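From: Lleucu Llewellyn
To: Foltside Walkers list
Subject: Re: Food stops on the March walk

Hậu Trịnh wrote:
> Is there anything to eat between Szulc bridge and the
> finish? Last year I ran out before the ridge. Also, what
> is the total climb now?

Hậu,

Nothing is open after the bridge. The kiosk at Zarura is shut until spring, so carry enough for the whole afternoon.

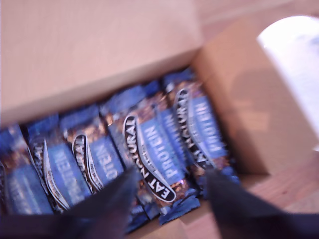
Bars, in their box

I eat one every hour and keep a spare in my coat. Eat before the ridge, as it's too windy up there to stop for long.

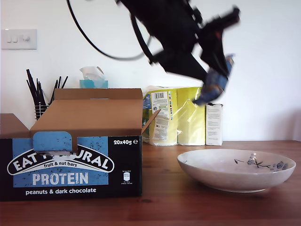 Total climb is 3,238 feet with the new detour. The first 620 come before the bridge and are easy going. The steep part starts at the Trestura gate. 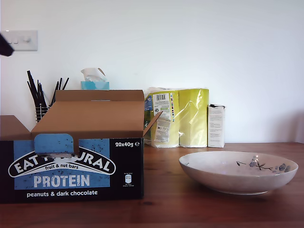 Water is the other thing. The tap at the gate is off, so fill up at the parking lot. I carry 2,000 ml and usually finish it.
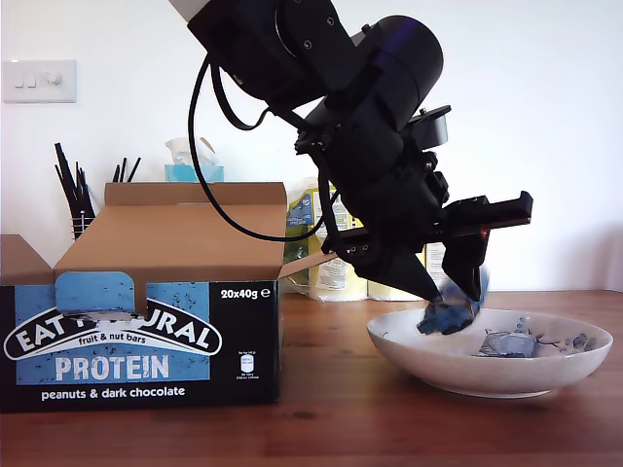

We have 30 names down so far. If you need a ride, reply to me off the list. We leave the lot at 8 a.m.

Lleucu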